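4.2 Shelf order and the "front box" habit

I'll admit I came into this part of the project thinking snack shelves would be the easy bit. People pick up a box, they look at it, they put it back or they don't. How hard could it be to write that down? Retno Lau, who had already spent a good chunk of March sitting in the Pangaribuan store with a clipboard, laughed at me when I said so, and after one afternoon there I could see why. A box that gets put back almost never goes back the way it came out. It lands a little to the left, or turned, or (my favorite) on top of a completely different flavor, and by closing time the row has a personality of its own.

So before we get to the shopper interviews I want to talk about how the rows are set up in the first place, because I don't think earlier write-ups of small-store shelving (ours included, see the Cornmont report) gave this nearly enough room. We called our two main setups "deep" and "wide." In a deep row each flavor gets one box facing out and the rest of the stock waits behind it. In a wide row the same flavor gets several faces side by side and there's not much behind. Most shop owners we talked to had strong feelings about one or the other, and hardly any of them used those words for it, which made the early interviews pretty funny to transcribe.

The deep setup is the one I'll stick with in this section. It suits a short shelf, it lets you show more flavors in the same stretch, and it puts a lot of weight on that single front box. If the front box is straight and easy to read, the whole row looks cared for. If it's crooked, people reach around it! I watched a man at Potside move the front box of crackers aside, take the one behind, and then carefully put the first one back where it had been. When Izzati Sinaga asked him about it afterward he said the one in front had been "touched by everybody." We heard some version of that answer again and again, at all of the stores, and it's the reason the coding sheet has a separate line for reaching past the front. 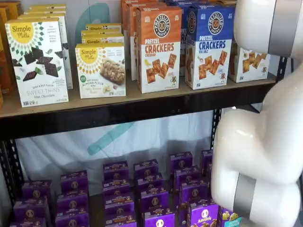 Figure 12. Deep rows on the upper shelf, with Sweet Thins, almond flour bars and two flavors of pretzel crackers facing out. Small purple cartons fill the shelf below.

What I like about the arrangement in Figure 12 is how much work the colors do. The two cracker flavors share a layout, the same round pretzel logo and the same big lettering, so it's the orange and the blue that let you tell cheddar from sea salt before you've read anything. Put them next to each other and the border between the rows is obvious. The Simple Mills boxes are a softer case. The Sweet Thins are white and the bars are cream, both with the yellow sunburst, and I'd expect a tired shopper to need the photos (thin dark squares on one, a golden bar on the other) to sort them out. Retno disagrees with me on this and thinks the leaf pattern on the mint chocolate box settles it. We left the argument in our notes and moved on.

The lower shelf is a different animal. Small cartons packed in close give you very little to grab, and in the interviews people told us they tend to treat a shelf like that as storage, something the staff deal with. One woman at Guvstead said she had walked by a lower shelf for two years before she realized she was allowed to take things from it. I don't want to lean too hard on one story, but it fits with how rarely the bottom shelves came up when we asked people to tell us what they remembered seeing.

In all we coded 198 shelf visits for this part of the study, and 107 of those were at deep rows. I read through every one of the deep-row sheets twice, once for where the hand went first and once for what happened to the box afterward, and Izzati did the same without seeing my marks. We disagreed mostly over what to call a box that had been slid back but left slightly turned. I had it down as "returned," she had it as "displaced," and we ended up adding a note to the coding guide that sides with her. The counts in the next section use the new rule.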